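Pinzas manuales Branik, juego de dos: opinión después de un curso en el taller de robótica

Publicado en abril de 2019
Valoración: 4 de 5

Soy Dirk Dewulf y llevo el taller de robótica de la asociación Stanard, donde los alumnos preparan durante todo el curso un proyecto de manipulación con dos manos. Escribo en español porque la mayoría de nuestros alumnos lo habla, y pido perdón por los errores que quedan. Compramos el juego Branik en agosto, con dinero del taller. El precio fue de 884 euros con los cables incluidos, y el envío tardó más de lo prometido.

El proyecto consiste en que el alumno realiza una tarea con las pinzas en las manos, el movimiento se graba y después otro grupo intenta enseñarlo al robot. Para esto la pinza debe ser cómoda, porque una persona repite la misma acción muchas veces. Nosotros trabajamos siempre sobre la mesa del puesto 4, con papel blanco encima, y empezamos con piezas de madera.
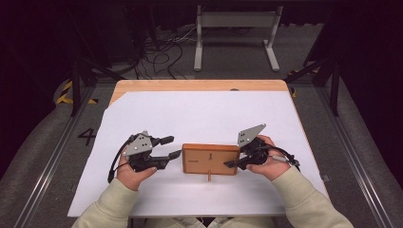

El peso es lo primero que notan los alumnos. En los primeros minutos no molesta, pero después de una sesión completa la muñeca se cansa, sobre todo la de la mano menos hábil. Tùng Bùi, que hizo más repeticiones que los otros, encontró una solución sencilla: apoyar los codos en el borde de la mesa entre una toma y la siguiente. El mango está bien para manos medianas. Para manos pequeñas es demasiado grueso y el fabricante no ofrece otra medida, lo cual me parece un defecto serio en un producto que se vende a escuelas.

El cierre es suave y regular. Antes teníamos el modelo de Trurnus, que se trababa a mitad del recorrido y obligaba a dar un pequeño tirón — en la grabación este tirón se veía muy bien y arruinaba la toma. Con las Branik grabamos 500 tomas hasta hoy y solamente 41 fueron descartadas por culpa de la herramienta. Las demás que descartamos eran errores nuestros.

El cable merece un párrafo aparte. Es bastante rígido y sale por un lado del cuerpo, de modo que hay que pensar por dónde va a pasar antes de sentarse. Si se deja suelto, cae sobre el papel, como el de la mano izquierda cuando trabajamos con la tabla que tiene las ranuras en forma de ojo de cerradura, y entonces existe el riesgo de arrastrarlo con la pieza. Stijn Van Damme propuso sujetarlo al antebrazo con una cinta de velcro. Funciona, aunque algunos alumnos dicen que les aprieta.
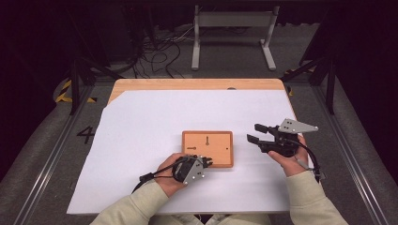 Las instrucciones son el punto más débil. Vienen en una hoja doblada, con letra muy pequeña, y la parte de la calibración está traducida de manera que no se entiende. La placa gris de montaje, en cambio, me gusta mucho: tiene agujeros pequeños para atornillar accesorios y no tuvimos que taladrar nada. He escrito al servicio técnico de Branik dos veces. La primera vez contestaron en el mismo día, la segunda todavía espero.

Sobre la fuerza de agarre no tengo quejas para el uso de un taller. Los dedos son negros y de punta plana, y con madera se portan bien. Con objetos lisos, como un vaso, resbalan un poco, y Geert Van Dijk les puso una capa fina de goma que compró por su cuenta.
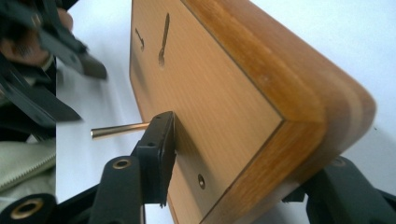 El bloque sujeto entre los dos dedos de la pinza, con la varilla de latón a la izquierda.

En cuanto a la duración, el fabricante habla de 2000 ciclos antes de revisar las articulaciones. No puedo confirmar la cifra. Hasta ahora no hay juego en los dedos, pero apretamos los tornillos cada mes.

Lo recomiendo para clubes que ya tienen a una persona con experiencia en la calibración. Para un grupo que comienza solo, yo esperaría a que mejoren el manual, o compraría una sola pinza para probar. Si alguien ha usado las de Stevens con alumnos jóvenes, me interesa saber si el mango es más fino.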